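Unuvia Lab Newsletter: Hand Data Project Update

6/20/24

The hand data project is into its second round of recording.

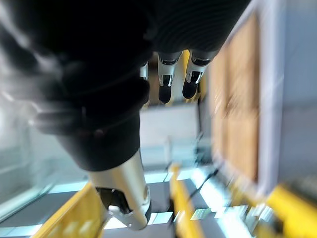

One reader of the April issue wrote in to ask why we keep the blurry parts of a recording at all, and said that in their shop anything that smeared went straight in the trash. Their view was that a learning system can only pick up bad habits from bad pictures, and that 200 clean runs would do more for us than 1000 messy ones.

It is a fair point and we argued over it for most of the spring. Our answer for now is that we keep the blur when the arm is moving and throw it out when something is wrong with the recording. Those are two different cases. The small camera at the wrist travels with the arm, so any quick move smears the view. The finished system will get the same kind of view when it runs on its own. If we trained it only on the slow, sharp stretches, it would meet fast motion for the first time on the job.

What we do cut is listed in the Gelby notes, which were rewritten after April. A run is dropped if the joint readings and the video do not line up, if the recording stops before the operator marks the end, or if the operator took a hand off the controls partway through. A run where the robot fails the task is kept and marked as a fail. Please do not delete your own fails. We lost 39 of them in the first round because people were tidying up before they went home, and they were the runs the training group wanted most.

Where the count stands

The target for this round is 4000 runs. The first 1000 are recorded and checked. They cover reaching, grasping and setting down, with the starting position changed between runs. The next block is handovers, where one hand passes a part to the other. These take longer per run and the operators should expect to get through fewer in a shift.

We had planned to mix the tasks within a shift. That did not work well. Operators who switched from one task to another made more labeling mistakes in the first few runs after the switch – mostly leaving the old task name in place. From now on each shift stays on one task, and the task name is set by the shift lead before recording starts.

Speed of the demonstrations

Several operators have asked how fast they should move. Move at the pace you would use if you were not being recorded. The early runs were too careful. People crept up to the part, stopped, corrected, stopped again, and then closed the fingers. The Plullico model trained on those runs did the same thing, pauses included. It would halt above the part and wait, because that is what it had been shown.

Small corrections are fine and we want them in the data. If you come in a little off to one side and fix it on the way down, leave it. If you miss completely and have to back out and start over, finish the attempt, mark it as a recovery, and go on to the next one. Do not go back and record a clean version to replace it.

Camera views

Each run is saved with more than one view. The wrist view is the one that gets the most complaints, as the fingers and the arm cover a lot of it and it can end up pointed nearly upside down. The reviewers at Catacutan asked whether they could turn the picture upright before labeling. You can turn it on your own screen, but save it the way it was recorded. The position of the camera is stored next to each picture, and turning the saved copy breaks the match between the two.

When labeling the wrist view, mark contact only where you can see it. If a finger is hidden, use "not visible" and let the other views settle it. Guesses have been the largest single source of disagreement between reviewers, well ahead of the blur.

Changes to the shift sheet

There is a new box for cable checks. Look over the cables before the first run and again after the break, and initial both times. The old box for lighting has been dropped, as the light setting is now saved with each run.

The comment line is still there and still mostly blank. Use it if a part slipped, if the operator changed in the middle of a block, or if you had to restart the recorder. A few words will do. "Restarted after run 39" is enough for us to find the gap.

Handover practice sessions are open to anyone who recorded in the first round. Put your name on the sheet by the recorder. Practice runs go in the practice folder and do not count toward the target.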